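The Machine from Stesley

When my uncle died, he left me a sewing table, a coat that was too large, and the computer on which he had written his dictionary. The table I gave to a neighbor. The coat I wore the whole winter. The computer stayed under my desk until March, and then I carried it down to the tram and took it to Castellanos, the repair shop behind the fish market, where I had been working for less than a year.

I should explain that I was not yet a real technician. I was allowed to clean fans, to change memory and to speak with customers who were not angry. Tavion Pennington did the rest. He was a quiet man with a very straight back, and he had taught himself everything from manuals that other people had thrown away.

"It does not start at all?" he asked me.

"It starts for a moment. Then it stops and makes a sound."

"What kind of sound?"

I made the sound for him. He listened with great attention, and he did not laugh, for which I was grateful.

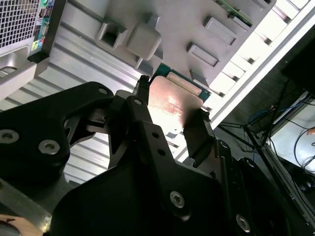 My uncle had bought the machine in Stesley, in the years when he still had a salary from the school. He was very proud of it and did not let anybody put a cup near it. When I was a girl I believed that the words lived inside, in some kind of drawer, and that he opened the drawer every evening to add a few more. Now I looked at the processor, at the pink of copper that lay over its metal when the light came from the side, and at the thin green edge with its little gold points. There was some print on it, but I could not make out the letters. I was disappointed, I think. I had expected that a thing he loved so much would say something to me.

Tavion told me that the processor was probably healthy. These parts seldom die, he said, it is mostly the things near to them. He cleaned the old paste with a cloth and alcohol, slowly, always in the same direction, the way my aunt cleaned her glasses before church.

While he was cleaning, I told him about the dictionary. It was a dictionary of the dialect of Zomska, the village where my uncle was born, and where there are now more goats than speakers. He had reached the letter R. After that his eyes became bad, and he used to call me on the telephone and ask me to remember words for him, so that he would not lose them before morning. I was a student then, and I was often busy. I wrote the words on the backs of receipts and bus tickets, and I did not keep all of them.

"How many did you keep?" Tavion asked.

"109," I said. I had counted them the night before, at the kitchen table.

He nodded and asked me to tell him one of them. I told him the word for the noise that snow makes when it slides from a roof while the family is eating. He repeated it, badly, and then once more, a little better.

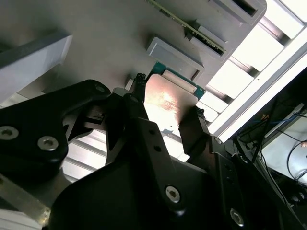

4 min read

The owner came in before lunch and saw that we were occupied with a machine that had no ticket. She asked who was paying for it. I said that I was, and she wrote my name on a ticket in her large handwriting, with the date, 27th July, as the day when it must be finished or leave the shop. It was a generous date. She had a brother in Zomska once, but I learned this much later and from a different person.

So the machine stayed on the low shelf all spring. I worked on it after closing, when the street was quiet and the fish sellers were washing the stones with their hoses. I learned to lift the small lever beside the socket without fear. I learned that one must never touch the pins, not even with the sleeve. I tried another power supply, and the sound was the same. I tried the memory one piece at a time, in every place, and wrote the results in a school notebook. My aunt, who was 83 and did not trust electricity, telephoned to ask if I had found him yet. She meant the dictionary, but she said "him," and I did not correct her.

In June I found a second board of the same kind, from an office in Temholm that was closing. It cost me the money I had put aside for shoes.
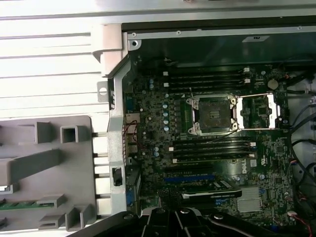
Tavion asked whether I was sure that I wanted to change the board, for then it would not be quite the same machine that my uncle had used. He said it carefully, looking at the table. He said that some people prefer to keep a thing broken and complete, and that he himself had a radio like this at home, and had never opened it.

I thought about it longer than he expected. The board was large and green, and all the long black slots were empty, and in the socket there was only the black cover. It looked to me like the village on the evening before a wedding, with the chairs out and everybody still at home dressing.

"He would want to finish the letter R," I said.

Tavion went to the drawer and brought me the good screwdriver, the one he did not lend.

We worked until the last tram had gone. When everything was in its place he stepped back and put his hands in his pockets, and I understood that it was I who should press the button. I did not press it at once. I took the receipts and the bus tickets out of my bag, and I laid them next to the keyboard in the order of the alphabet, beginning with R.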